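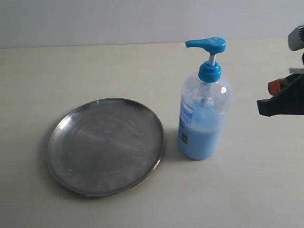
만 5세반 영역 로테이션 시간표를 다시 짜는 중인데 계산이 맞지 않아 문의합니다. 오전 자유놀이 90분을 언어, 수·조작, 미술, 일상생활의 4개 영역으로 나누었습니다. 단순히 나누면 영역당 22.5분이지만 이동과 정리 시간이 빠져 있습니다. 일상생활 영역에는 펌프형 액체비누 한 병과 둥근 스테인리스 접시를 놓고 펌프 누르기, 접시 닦기를 하는데, 이 영역만 정리가 길어 다음 조의 시작이 계속 밀립니다. 학급은 한 반이고 보조 인력은 없습니다. 모든 영역을 같은 길이로 유지해야 하는지, 영역별로 길이를 다르게 해도 되는지 알고 싶습니다. 타이머는 교사용 한 개만 사용합니다.

작성자: 파란사물함
등록일: 2025년 5월 5일

답변

시간표연구중

영역별로 길이를 다르게 하면 조가 동시에 이동할 수 없습니다. 한 조가 먼저 끝나면 갈 곳이 없기 때문에 대기 영역이 따로 필요합니다. 동시 이동 방식을 유지하려면 블록 길이는 같게 두고 블록 안의 활동과 정리 비율만 조정하십시오. 제가 쓰는 배분은 다음과 같습니다.

블록 길이: 20분
블록 사이 이동: 3분, 총 세 번
마지막 여유: 1분

합계가 90분입니다. 정리가 긴 영역은 활동 13분에 정리 7분, 나머지 영역은 활동 17분에 정리 3분으로 둡니다.

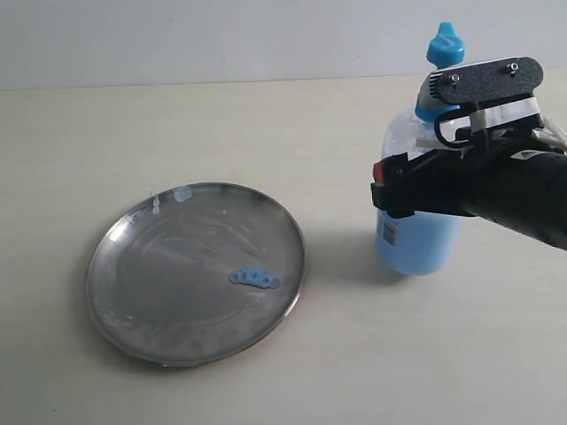 이 경우 타이머를 두 번 맞춰야 합니다. 13분에 한 번, 17분에 한 번입니다. 첫 신호에는 해당 영역의 조만 정리를 시작한다고 미리 약속해 두어야 하고, 신호음은 서로 다른 것을 쓰는 편이 낫습니다. 같은 소리를 쓰면 전체가 첫 신호에 정리를 시작합니다. 저희 반은 첫 신호를 트라이앵글로, 둘째 신호를 타이머 음으로 씁니다.

rosarach_k

저희는 그냥 이틀에 나눠서 합니다. 하루에 두 영역씩이요. 한 영역에 40분 넘게 주니까 정리 시간은 신경 안 써도 됩니다. 대신 결석한 아이는 그 주에 빠지는 영역이 생깁니다. 그건 아직 해결 못 했습니다. 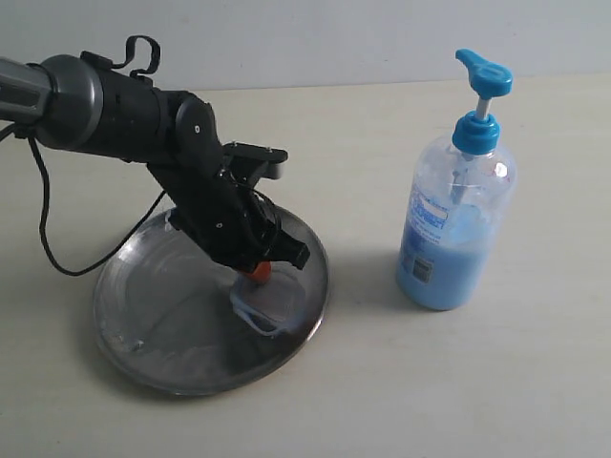 Clernura 유아교실 운영지원팀

동시 이동과 개별 이동 중 하나를 먼저 정해야 합니다. 앞 답변의 배분은 동시 이동을 전제로 하며 계산에 오류가 없습니다. 개별 이동으로 바꿀 경우의 절차를 추가합니다.

1. 영역별 정원을 정하고 입구에 같은 수의 이름표 걸이를 설치합니다. 걸이가 모두 차면 다른 영역을 선택합니다. 정원의 합은 학급 인원보다 커야 하며, 같으면 먼저 끝난 유아가 이동할 자리가 없습니다.

2. 유아별 방문 기록표를 만듭니다. 가로는 영역, 세로는 이름으로 하고 방문 시 교사가 표시합니다. 한 주 단위로 확인하여 비어 있는 칸의 영역을 다음 주 초에 우선 안내합니다. 결석으로 생긴 누락도 이 표로 처리할 수 있습니다.

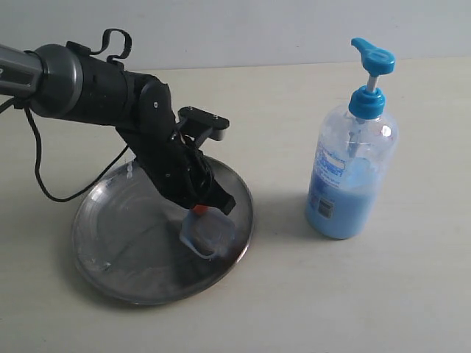 3. 정리 시작 신호는 전체에 한 번만 줍니다. 종료 10분 전이 기준입니다. 정리가 긴 영역은 그보다 5분 먼저 신규 입장을 막습니다.

4. 시행 후 2주 동안은 배분을 변경하지 않습니다. 영역별 정리 소요 시간을 매일 기록한 뒤 중앙값을 기준으로 조정하십시오. 평균을 쓰면 하루의 지연이 전체 값을 끌어올립니다.

기록표 서식은 자료실 172번 글에 있습니다. 한 파일에 최대 300명까지 입력할 수 있으므로 학급별로 파일을 나눌 필요는 없습니다. 10월에 서식이 개정될 예정이며 기존 파일은 그대로 열립니다.

파란사물함

답변 확인했습니다. 동시 이동에 20분 블록으로 먼저 시행하고, 방문 기록표는 병행하겠습니다. 신호 두 개를 구분하는 연습은 첫 주 오전 모임 시간에 넣었습니다.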